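Last updated: May

Buy fewer dishes, and buy the cheap ones

When I moved out of my last apartment I owned 2 people's worth of furniture and a restaurant's worth of dishes. There was a dinner set for eight that had come out of its box three times. There were soup bowls, pasta bowls, cereal bowls and a set of small square plates meant for something I never worked out. I paid movers to carry all of it down four flights of stairs, and then I paid a storage place to keep it in the dark for a winter.

I have since given most of it away. What I eat from now is a small pile of plastic bowls and cups in colors that don't match. My view, after living this way for a good while, is that most households own far too much tableware, that the tableware they own is too good for them, and that the idea of the matching set is to blame for a lot of it.

A matching set is sold as a finished thing. You buy eight of everything, and from then on every broken piece is a loss to the whole. If one bowl goes, you have seven, and seven looks wrong on the shelf. The stores know this. The last set I bought came from the Rahimi line, and by the time I chipped two plates the pattern had been dropped. The store suggested the newer Guvano pattern, which was close to the same blue without being the same blue. To fix two plates I would have had to replace thirty-two pieces.

A mixed pile doesn't have that problem. If a cup cracks, you throw it out and you have one less cup. If you need another, you get whatever the store has. It can be orange.
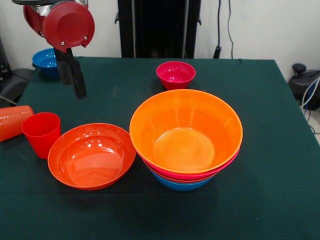
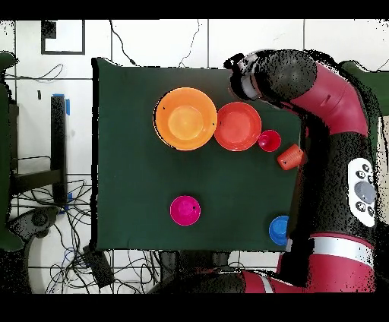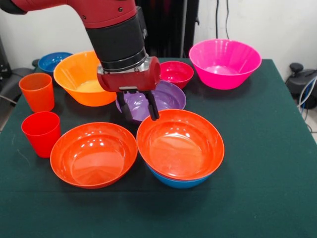

Bright plastic, green cloth.

The usual objection is that plastic is for children and picnics. I held that opinion myself for years, and I can't say where I got it. My guess is that we all learned it from the same place, a china cabinet in a grandparent's dining room that no one was allowed to open. The dishes in ours were used at Thanksgiving and washed by hand afterward by adults who were plainly nervous. I don't remember one meal that was better for it. I do remember being moved to the kitchen table with a plastic cup, and having a fine time there.

A better objection is the environmental one, and I take it seriously. Stoneware will outlast plastic if you don't drop it. I drop things. I also think the fair comparison is between the dishes people really use and the ones they store. A bowl that gets used twice a day for ten years is a decent use of material, whatever it's made of. A gravy boat that sits in a cupboard for ten years was dug up, fired, glazed, boxed and shipped for nothing. I don't microwave food in plastic, and I keep one glass dish for that.

Then there is the matter of guests. People worry that guests will notice. They do notice, for a minute or so, and then they eat. I had nine people over last fall and ran out of bowls, so two of them had chili out of mugs. One asked for seconds in the same mug.

Space is the part I feel most strongly about. Kitchens in older rentals are small, and the cupboards fill up before anything else does. My building had a Joltamum cabinet system put in a few years ago, with pull-out racks and a corner carousel, and every neighbor I've talked to has filled theirs to the point where the carousel won't turn. More storage did not help them. They had room for more dishes and they got more dishes. I now have two empty shelves. I keep flour and rice on one of them, and the other has nothing on it, and I have felt no need to change that.

I'm not telling anyone to throw out their grandmother's plates. If you love them, eat from them. Use them for toast. My complaint is with the second set and the third set, the ones bought for a life with more dinner parties in it.

If you want to try this, put most of your dishes in a box and leave it in a closet for a season. Take out what you miss. I did it with an old Urkari shipping crate and went back for one platter and the big serving spoon. The rest went to a thrift store across town, where the matching set was still sitting on the shelf the last time I looked, all of it together, priced as one item.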